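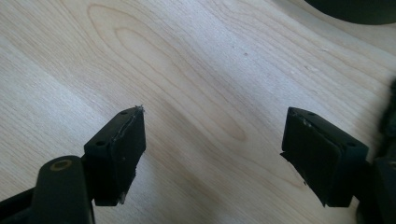
4.3 Greifbacken prüfen und Beläge wechseln

Der Handgreifer nimmt euch am Packtisch das Nachfassen ab, und das merkt man schon in der ersten Schicht! Bei Gallex in Halle 3 gehen die Handgelenke inzwischen deutlich entspannter in den Feierabend. Wer früher nur gepackt hat, richtet jetzt auch ein und wartet selbst — eine schöne Aufgabe, für die es keinen Techniker braucht.

Prüft die Beläge zu Schichtbeginn und immer dann, wenn Teile rutschen.

1. Greifer ausschalten und am Griff sichern (Abschnitt 4.1).
2. Backen von Hand ganz öffnen. Beide Gummibeläge an Oberkante und unteren Ecken ansehen.
3. Leichte graue Scheuerspuren sind in Ordnung. Ausgefranste Spitzen, abgeplatzte Ecken oder ein überstehender Rand heißen: Belag wechseln.
4. Den alten Belag von unten nach oben abziehen. Klebereste mit dem Kunststoffschaber entfernen.
5. Neuen Belag (Bestellnummer 403) bündig ansetzen und fest andrücken. Rund 5 Minuten warten.
6. Backen langsam schließen. Die Beläge müssen sich auf ganzer Höhe berühren.
7. Wechsel mit Kürzel ins Schichtbuch eintragen.

Achtung: Beim Schließen nicht zwischen die Backen oder in die Gelenke greifen.

Hinweis: Immer beide Beläge zusammen tauschen, auch wenn nur einer beschädigt ist. Ungleiche Beläge ziehen das Teil zur Seite.

Den Ablauf hat Jacqueline Lacroix mit der Frühschicht erarbeitet, Schritt 6 ist ein Vorschlag von Daniyal Mengal und spart uns viele Fehlgriffe. Mehr davon, bitte! Ideen nimmt die Einrichtgruppe unter Durchwahl 138 an — gern auch mitten in der Schicht. Ersatzbeläge liegen im Schrank neben der Materialausgabe.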